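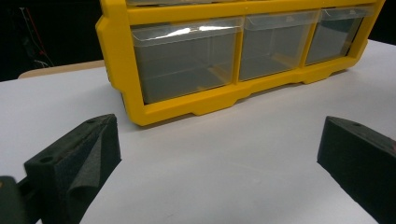

Myroslav Symonenko

Drawers, Bins and Small Parts: the Bench Storage Gallery

I have been sorting hardware and craft supplies for other people since I closed my repair counter in Flornside. Most of the jobs are small. Somebody has a garage shelf full of coffee cans, or a sewing room where the buttons have spread into four different boxes, and they want it all in one place where they can find it. This gallery is for the storage itself. I started it in May 2019 and add to it when I have something worth adding.

The page opens with the yellow organizer. The notes under it are longer than I usually write, as people keep asking me about this type of unit.

Yellow organizer with clear drawers, on a white tabletop
Three drawers side by side in one row, with yellow dividers between them and more compartments above. The drawers are empty. Each one has a small raised lip along the top front edge.

Notes on the yellow organizer

I like a bright frame for a shared workspace. Gray and black units disappear on a dark shelf, and after a while people stop putting things back in them. A yellow one gets noticed from across the room. The color makes no difference to how it holds screws, so if you prefer something quieter, buy that.

Clear drawers are the main reason to choose this style. You can tell a full drawer from an empty one without opening it, and you can usually tell washers from wall anchors. I still label them. Two sizes of wood screw look the same through plastic, and the labels save opening both. I put the label low on the front so it leaves the upper part of the drawer clear to look through.

The base has short feet with gaps between them. On a flat table that is fine. On wire shelving, check where the feet land before you load the drawers. I have had to put a thin board under more than one unit to keep it level.

How I fill a unit like this

I empty everything onto a tray first and sort by what it is used for. Picture hanging goes together: hooks, small nails, wire. Then electrical bits, then furniture hardware. Sorting strictly by size looks tidy on the first day, but most people go looking for "the picture stuff" and would like to pull out one drawer.

Heavy things go in the bottom row. Nails, bolts and hinges add up quickly, and a tall unit with a loaded top row will tip forward when you pull on it. If it is going anywhere near children, fasten it to the wall whatever you have in it.

Leave a drawer or two empty. A new unit that is filled completely on the first afternoon has nowhere for the next thing to go, and the next thing ends up on the table.

For very small parts I cut a strip of cardboard and stand it across the drawer as a divider. It costs nothing and can be thrown out when the contents change. Loose beads are better in little lidded cups set inside the drawer.

How much fits

The biggest job I have done with drawer units was for Tuller, a lamp repair shop, last December. We counted as we went because the owner wanted a stock list. There were 376 brass fittings and almost 900 screws, and all of it went into drawers along one wall. The fittings took up far more room than the screws did. If you are planning for odd-shaped parts, allow more drawers than you think you need.

Cleaning

Take the drawers out and wash them in warm water with a little dish soap. Do not use a scouring pad, as the scratches stay cloudy. Dry the corners with a cloth before metal parts go back in. The frame only needs a wipe – a soft brush gets the dust out of the corners.

Using the gallery

You may use the notes for a club newsletter or a class handout if my name stays on them. Questions about drawer sizes can go through the contact form. I don't sell storage units and can't order spare drawers for you, so please ask the shop where you bought yours.

Next to be added: the Pasichnyk thread cabinet, and a set of stacking bins from Pimeck.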